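Notebook, bench 2
April, started 09:40
Present: me (Tumelo Mofokeng), Lamai Duangkaew. Dušan Lazarević in after lunch.

Preltmont hand-held gripper kit, trial loan, second session

Loan unit is number 2321. Spare finger set came in the same case, packing slip says 2726, which doesn't match the order Vlasta Hodžić placed. She has written to Nikolaidis (the dealer) and we carry on with what we've got until they answer.

What we want out of this session: can someone who hasn't used the kit before do lid and box tasks with it without wrecking the box, and do the fingers hold on smooth wood. Starcombe want a yes or no on buying three sets before the end of the month. They don't need numbers to two decimal places.

Set-up

Usual charge overnight, usual calibration. The calibration page in the manual still refers to a menu item that has been renamed, it is now under Device and not under Tools. Wrote it in pencil on our copy.

Wrist strap is too short for Dušan with his sleeves down. Ask whether they do a longer one.

Task A, divided box with clear-panelled lid

Lamai did the first block, 17 attempts, then I took over. The task is to take the lid by its top rail, move it, let go. Approach is from underneath the rail with the fingers apart. The pale pine is smooth and has slightly rounded corners, so a grip near the corner is a poor idea. You also want to stay off the round black pad on the front face at that end. We agreed to go for the rail between the corners and to stop if the lid starts to twist.

The clear panel is awkward. The table shows straight through it and it throws a glint near the middle, and I found I was judging distance by the wrong thing. Looking at the rail and ignoring the panel helped. Lamai said the same without my asking.

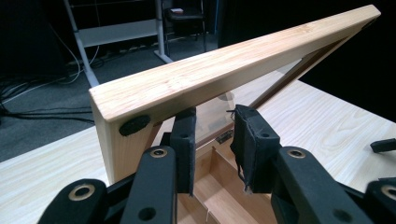 Finger covers

The black fabric on the wider finger is frayed along its edges, with loose threads at the lower corner and a wiry strand near the top. Logged as a wear point. I don't know how many hours this unit did before it reached us and the loan sheet doesn't say. Asked Nikolaidis for the price of replacement covers on their own. The only thing in their list is the full finger set, and I'm not paying for fingers to get cloth.

If they won't sell covers separately, Vlasta Petek thinks we could cut our own. Needs the same thickness or the calibration will be off. To be tried on the spare set first.

Linkage

No complaints so far. Opens and closes evenly, no play that I can feel at the pivots. Squeezing is fine for a short block, but my hand was tired by the end of mine. Lamai's wasn't. Grip span can be changed with the insert in the case, not tried yet.

Task B, light objects

Not started. Dušan had a call with Terville until 14:30 and by then we needed the bench for something else.

Recordings

82 clips on the card including the false starts. Copied to the shared drive under the loan number. The export tool stalled once and was fine after a restart. It doesn't say which clip it stopped on, so check the last few before deleting anything from the card.

To do

Lamai: go through the clips and mark the false starts.
Me: chase Nikolaidis on covers, longer strap, and the slip number.
Dušan: task B, and try the span insert.
Vlasta P.: sample fabric, measure thickness against the narrow finger, which is in better shape to measure from.

Leaning towards yes on the kit for Starcombe, subject to the covers. Will hold off telling them until task B is done.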